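Keeping Quick Pickles Crisp: Our Project Report
Last updated: September
Reading time: 4 minutes

We had better begin by admitting that neither of us had pickled so much as an onion before this term, and that we chose the topic mainly because we both love the jar of gherkins that lives at the back of every fridge. Our question was a simple one: does soaking sliced cucumber in salt before it goes into vinegar really keep it crunchy, or is that just something recipes say?

We bought our cucumbers from the market at Cistmont, early on a Friday while the good small ones were still there, and cut them into 20 slices for each jar. There were 4 jars altogether. Two had slices that had been salted overnight and rinsed, and two had slices that went straight in. All of them got the same brine — 160 ml of white vinegar, the same of water, a spoonful of sugar and a few mustard seeds.

After a week in the fridge we invited our classmates on the Fetau corridor to come and crunch. They tasted a slice from each jar without knowing which was which and gave it a mark for bite and a mark for flavour. The salted slices came out ahead for bite, quite clearly. Flavour was a much closer thing, and several people preferred the unsalted ones, which they found fresher and less sharp (one of us agrees with them, the other very much doesn't!).

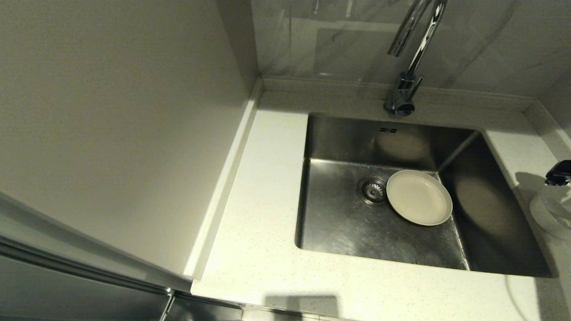
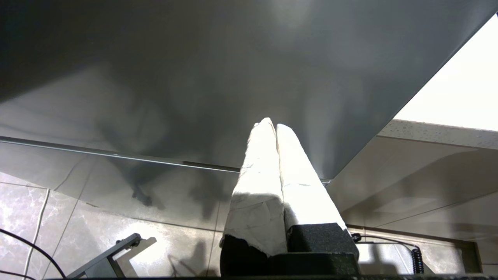
There are things we would do differently. Our slices were cut by hand and some were a good deal thicker than others, and a thick slice will always seem crunchier. We also forgot to weigh the cucumber after salting, so we can't say how much water came out of it, though the bowl was fairly swimming by morning. Next time we would like to try a calcium salt as well, as the Awad group did with their green beans.

We are very grateful to everyone at the Zoreck teaching kitchen for lending us the jars, and for putting up with the smell of vinegar for as long as they did.

Related reports
Does Stale Bread Make Better Breadcrumbs?
Green Beans in Brine: The Awad Group
Three Ways to Set a Plum Jam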